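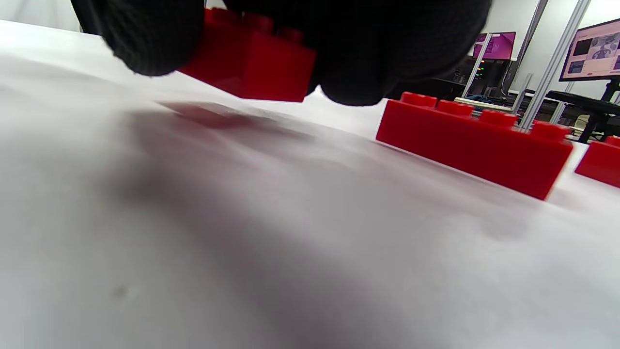

How Big Should the Trade Be? Position sizing for people who hate math
Speaker notes, Rinberg Traders evening

Opening

Hi everybody, thanks for coming out in January (I nearly didn't, my driveway is a skating rink). Say who I am, keep it short. I trade currency pairs in the evenings from a small account, I've been at it long enough to have blown one up, and tonight I want to talk about how that happened.

Ask for hands: who decides on the lot size before they pick the stop? Wait. Lots of hands, usually. Mine was up for two years, so no shame in it.

My entries back then were okay! I went through the old Nirlow statements before this talk and I was right more often than I remembered. But I traded the same size every time, whether the stop was tight or way out in the next county, and three wide stops in one week took a bite I never earned back.

The one number you start with

Pick what you're willing to lose on a single trade as a percentage of the account. I use 2 percent. Haiyan Tang, who ran this session before me, uses less than that and sleeps better than I do, so feel free to go lower.

My account the morning I wrote these notes: $2,872. Two percent of that is $57.44. Write it on the whiteboard and leave it there, we come back to it a bunch.

Somebody will ask whether to use balance or equity. I use balance when nothing is open, and equity when something is. If an open trade is under water, then some of that money is already spoken for and I don't want to size off it.

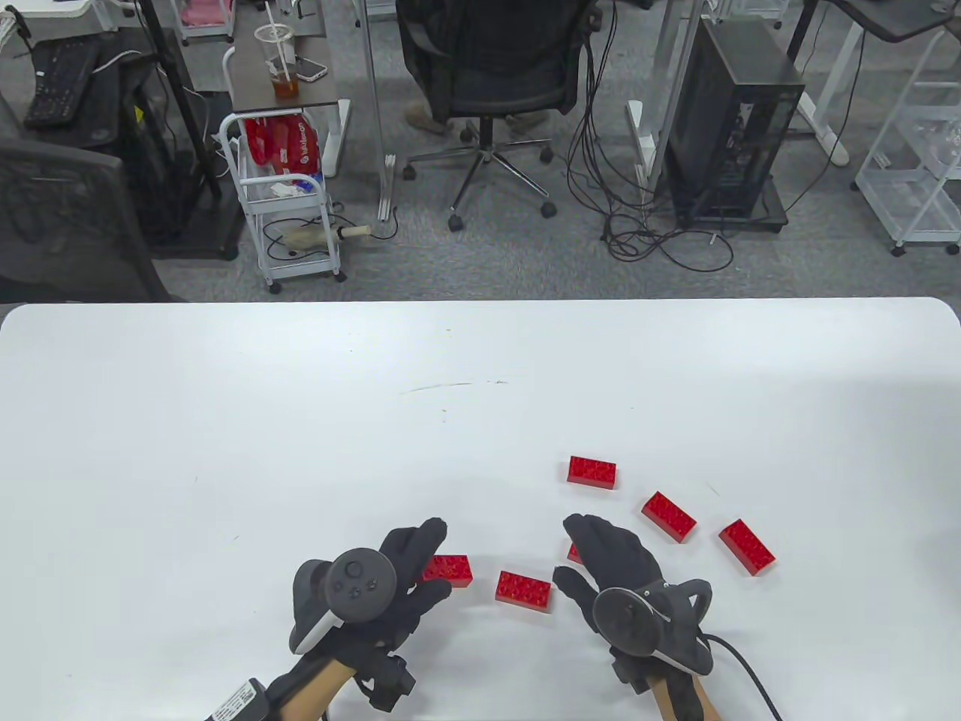 Next comes the stop, and the stop goes where the chart says it goes. Under the swing low, past the range, wherever your trade idea is plain wrong. Don't drag it closer so you can put on more lots -- I did that for months and got knocked out of trades that went on to do exactly what I'd hoped.

Do the sum out loud, slowly

Say the stop is 50 pips away. $57.44 divided by 50 is $1.14 and change per pip, so that's how much each pip is allowed to cost me.

On EUR/USD with a dollar account, a standard lot moves $10 a pip. Divide $1.14 by 10 and you get 0.114 lots. My platform takes sizes to two decimals, so it's 0.11. Always round down! At 0.11 I lose $55 if the stop gets hit at its price.

Now the same account with a 30 pip stop. $57.44 divided by 30 is $1.91 per pip, call it 0.19 lots, and the loss at the stop is $57. Much bigger trade, nearly the same pain. Pause here and let people check it on their phones. Last time Aled Eynon caught me with a slipped decimal and I'd rather have it happen early.

Pairs that don't end in USD

This is where eyes glaze over, so go easy. If the pair is quoted in something other than your account currency, the pip value has to be converted. For USD/JPY you take the pip value in yen and divide by the current rate. Show it once, then tell everyone to let the calculator do it. The Jutwood spreadsheet has a tab for this (green cells are yours to fill in, leave the gray ones alone). Remind them the rate in there doesn't update itself. You type it in.

Stuff that bites

Spread. If I'm short, my stop triggers on the ask, so I add the spread to the stop distance before I divide. On the quiet pairs it hardly shows. Late at night on a cross it really does.

Gaps. A stop is a request to get out, and over a weekend or a big news release you may be filled somewhere worse. The $55 is what I plan for and I've paid more than that. I go into Friday's close smaller or flat.

Two trades that are really one. Long EUR/USD and long GBP/USD at full size each is pretty much a double bet against the dollar. I split the 2 percent between them. Bowen's free correlation chart is fine for checking this, I look at it maybe once a month.

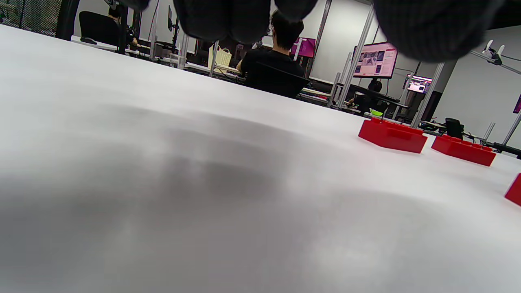
Hands-on bit

Pass out the worksheets. Three trades, all on dollar pairs, stop distances given. People work in pairs and fill in risk in dollars, dollars per pip, lots. Walk the room. Common slip is dividing by the lot value first and then forgetting the stop altogether, and you end up with a size that looks enormous. If it looks enormous, go back one line.

Then have each pair redo trade one with the account down ten percent. The size shrinks by itself, and I love watching people notice that.

Questions

Ones I usually get: does this work for stocks (yes, shares in place of lots, distance in dollars), what about scaling in (work out the total risk first, then cut it up), and what leverage do I use (ask me over coffee, it's a long answer).

Sign-up sheet for the spreadsheet goes by the door. Bring pens.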